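Green tea extract and sleep: a student project report
Parviz Pakzad, Clandstead

Simis sells a green tea capsule that the label says will "support calm energy". I wanted to know what the claim rests on. The maker's leaflet cites one trial, with 12 people and no placebo group.
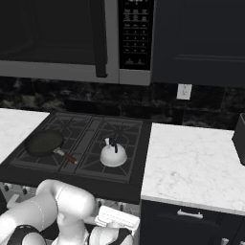
The label gives 398 mg of extract per capsule but doesn't say how much of that is caffeine. A rival brand, Zanetti, doesn't either. For comparison I brewed ordinary leaf tea at home and timed each cup. A keypad like the one beside the microwave door will do for a timer. I don't trust my brewing to match anyone else's.

Results
I found 235 abstracts on green tea and sleep. Most measured something else, such as weight or blood pressure, and mentioned sleep in a line near the end. The few with a proper control group disagreed with each other. 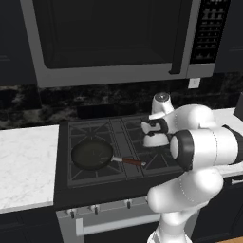

Limits
I read abstracts only, apart from four full papers. The Indby online survey had 1017 replies, but people who buy supplements chose to answer it, so I gave it little weight.

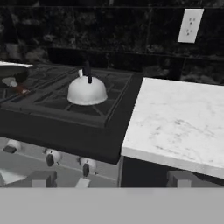 Figure 3. White kettle on the gas cooktop.

My marker asked whether I would take the capsules. I would want the caffeine figure first.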